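Mai, journal de thèse

Matin

1110 épisodes enregistrés depuis l'hiver, et la politique apprise hésite encore devant une brique blanche. Mabli soutient que varier l'orientation de départ compte plus que le volume de données. J'ai soutenu le contraire en réunion, assez fort, hélas.

Protocole du jour : la brique dans le carré de ruban, posée de biais, 30 essais par angle, 3 angles. Le bras rouge reste replié au départ. Les câbles, eux, ont leur propre politique.

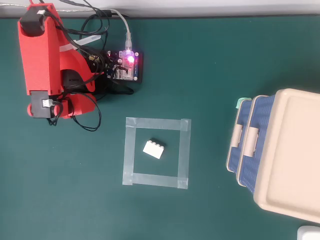
Soir

Avec le jeu varié de Mabli, 20 saisies de mieux qu'avec le mien, pourtant bien plus gros. Pongsak a proposé d'encadrer la courbe. Je refais les essais demain, par rigueur, évidemment.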